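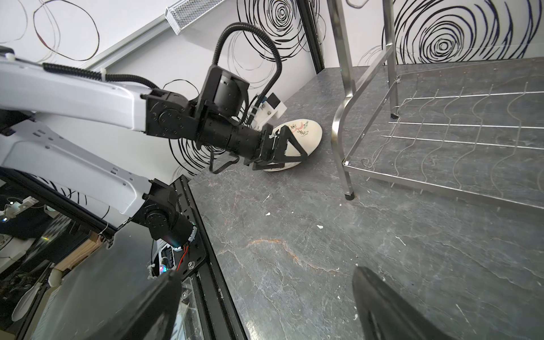 An afternoon at the Jekbridge open day

I had been meaning to get to one of these for years, and I very nearly missed it again. Jekbridge opens its workshops to visitors twice a year, once in spring and once in October, and the spring one fell on 11 March 2019. The train from Maltside takes 86 minutes if you make the connection. I made it with my coat half on and a cheese roll in my teeth.

We were taken round in groups of 12, which was a good size - small enough to hear, big enough that somebody else asks the silly question first. Our first stop was the metalwork hall, which was loud and smelled wonderful, and then up the back stairs to the room I had come for, where the Cleltaser team teach robots to do household jobs.

I'd expected rows of people typing. The teaching is done by hand! A person holds a pair of control handles and the two robot arms copy whatever those hands do, gripper for gripper. Every movement is recorded along with what the cameras see, and the recordings are what the robot later learns from. They call one complete go a "demonstration", and they need a great many of them, good tidy ones, before the machine gets to try anything by itself.

The job for the day was plates and a dish rack. I do this every evening without a thought, so I was surprised by how gripping it was. A plate lying flat is a horrible thing to pick up with two stiff fingers. There's hardly any edge to get hold of, and if you come in too steeply you just push down on the worktop. Our guide said new operators spend most of their first week on that alone.
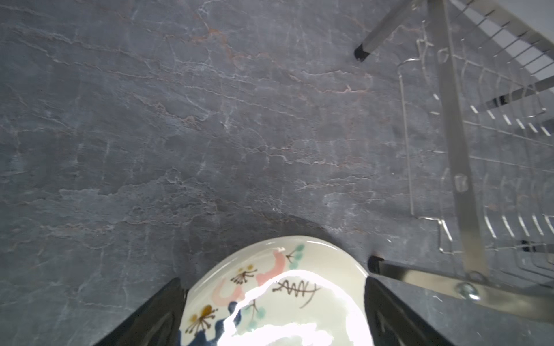

Coming in on the rim of a painted plate, as the gripper sees it.

I loved the view from the wrist camera. You lose all sense of the room and have only the fingers, the plate and a slice of the rack, and the glaze throws back such a glare that half the pattern vanishes. It made me see why they bother with more than one camera.

The plates were a treat in themselves, by the way. No plain white canteen stuff: there were stripes, orange sunbursts, little painted flowers, Chinese lettering. The guide told us the mixture is deliberate, so that the robot learns about plates in general and doesn't get attached to one pattern. The walls round the arms are covered in big black scribbled circles too, and the whole thing looks like a very cheerful kitchen designed by a bored child. I mean that kindly. 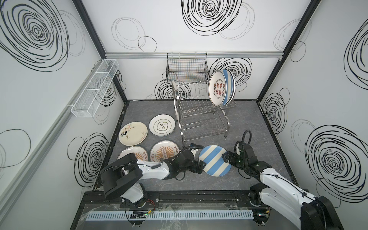 Having a go

Yes, they let us try! We got 3 minutes each, on a practice pair of arms with a plastic saucer. The handles are lighter than I thought they'd be, and the arms follow so closely that you stop looking at your own hands almost at once. What you don't get is any feeling in the fingers. I kept squeezing long after I had hold of the thing, and then I opened both grippers when I meant to open one. Saucer on the floor, round of applause.

The best tip I was given was to slow down before the plate and not at it. The woman after me did exactly that and had her saucer standing in the rack on her second try, so I'm passing it on.

Practical bits

Booking is free but the robot room fills up quickly, so put it down as your first choice. There are 2 flights of stairs on the normal route and a lift if you ask at the desk. The Hellström café across the yard does a decent soup and a very good cardamom bun, though it was down to the last tray by the time our group came out. Bags go in the lockers, and you'll want a pound coin for those.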